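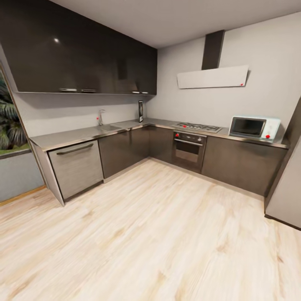 Household Tasks Working Group, Flilgate
Minutes, 5 Jul 2021
Present: Hae-won Nam (chair), Tahsin Bandara, Imani Crenshaw, Yuk-lan Chuang (minutes)
Apologies: Myung-ja Wi

1. Minutes of the May meeting
Approved with one correction: "Heo" in item 4 should read "Brostell."

2. Kitchen tasks in simulation
TB reported on the Vurnavow policy, 500 trials per task. Opening the microwave is reliable. Turning the oven knob fails when the gripper starts from the sink side. The dishwasher door opens, but the arm loses the bar handle on closing. IC asked if any of this would hold on real hardware. TB: not yet tested.

3. Readiness for chores
HN proposed telling Brostell that single-step tasks can be shown and full cleanup cannot. IC objected to "can be shown" without hardware results. Wording changed to "can be shown in simulation." Agreed.

4. Loading dishes
Deferred. Contact model for stacked plates still unstable.

Actions
TB: rerun knob task from 3 start positions.
IC: book 2 days on the Heo arm.
YC: send revised wording to MW.

Meeting closed after 30 minutes.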